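Tidying tips I brought home from the Geroten open day
Workshop & Home, June notes

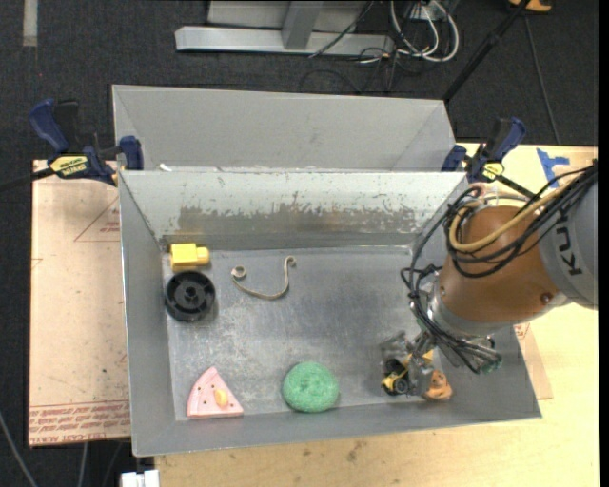 Photo: Geroten open day, Bernau hall

I went along to the Geroten open day in June expecting to look at machines for an hour and go home, and instead I came back with a page of notes about my own junk drawers! The part I liked best was the picking bench, where a big KUKA-style arm works over a metal bin with toys and odds and ends scattered across the floor of it. I must have stood there for most of the 50 minute session, and the people from the Fomus project were very patient with my questions (I had plenty).

So, for anyone with a messy bench or a playroom, these are the ideas I've been using since.

Spread things out before you sort. In that bin the yellow block, the black wheel and the pink wedge all had some space to themselves, and it's so much easier to grab what you want that way. I now tip my screw jar into an old roasting pan and give it a gentle shake first.

Choose a bin with sloping sides. Small pieces slide back toward the middle, and you don't skin your knuckles on a straight wall. Mine came from the Rankin surplus store and holds everything from the bottom kitchen drawer, with room to spare.

Don't fuss over scratches. The bench bin has a scuffed floor and paint flaking off the back wall, and I found that very cheering. Wipe metal bins out with warm water and a drop of dish soap, dry them well, and leave it there.

Clamp it down. A pair of bar clamps at the back corners will hold a bin to the bench while you rummage with both hands. Slip a scrap of cardboard under the jaws if you care about the finish.

Leave the covering on your acrylic sheet until the very last minute. Mark your cuts right on it, and peel it when the piece is done.

Keep cords up and over. The cables on the arm are bundled together and looped along the top, and I've done the same with my glue gun and sander, using 6 hook-and-loop ties and a cup hook over the bench.

I still have the garage shelves to do, and I'm putting that off until it cools down a little out there.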